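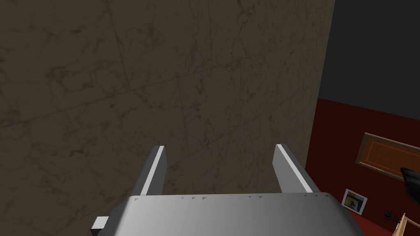
O que acontece com a minha passagem se a Arnine suspender a rota para a minha cidade?

A passagem continua valendo como crédito seu, e quem decide o que fazer com ela é você. Assim que uma rota é suspensa, mandamos um e-mail para o endereço que está na reserva (confira se não é aquele antigo, que ninguém mais abre!) com as opções: voar por outra cidade, remarcar para mais adiante ou receber o dinheiro de volta.

Quais rotas estão suspensas no momento?

Por enquanto, só a ligação entre Branon e Liew, cujo último voo sai em junho. Sabemos que muita gente usava esse voo toda semana, para trabalhar ou para ver a família, e recebemos mensagens muito carinhosas de passageiros antigos. Os voos de Branon para Skemovau seguem normalmente, nos mesmos horários.

Vocês podem me levar até Liew de outra maneira?

Podemos, sim. Quem já tinha passagem comprada pode voar até Skemovau e seguir de ônibus até Liew, sem pagar nada a mais. São 35 lugares em cada ônibus, e o embarque fica do lado de fora do desembarque doméstico, logo depois dos táxis. A viagem por terra leva umas 2 horas, então vale a pena levar um casaquinho e alguma coisa para comer, principalmente se você viaja com crianças.

Como peço o reembolso?

Entre em "Minhas reservas", digite o código de seis letras e o sobrenome do passageiro e escolha "Rota suspensa". Se comprou em agência, o pedido precisa ser feito por lá mesmo, e nós sabemos que isso às vezes dá um pouco mais de trabalho. O valor volta para o mesmo cartão ou conta usados na compra, com as taxas de embarque incluídas.

Já pedi e ainda não recebi. O que eu faço?

Primeiro, obrigada pela paciência. Até a última atualização desta página tínhamos recebido 1.218 pedidos, e a equipe de Katalin Medve está respondendo a todos por ordem de chegada. Não precisa abrir um segundo pedido, viu? Quando há dois com o mesmo código, o sistema segura ambos para conferência manual e aí demora mais.

E a mala despachada, vai comigo no ônibus?

Vai, mas você precisa retirá-la na esteira em Skemovau e entregá-la ao motorista. Pranchas, bicicletas e instrumentos grandes devem ser avisados na véspera, por telefone, para reservarmos espaço no bagageiro.

Perco os meus pontos?

Os pontos do trecho original são creditados mesmo que você siga de ônibus. Quem emitiu a passagem com pontos recebe todos de volta, e ainda acrescentamos 200 como um agradecimento pequeno, mas sincero.

A rota vai voltar?

Gostaríamos muito de dizer que sim! Réka Dudás, que cuida da nossa malha, está conversando com o aeroporto de Liew sobre horários e tarifas de pouso, e ainda não há data. Se quiser ser avisado, marque a caixinha "Novidades de rota" no seu cadastro.

Página atualizada em 6 de maio de 2024.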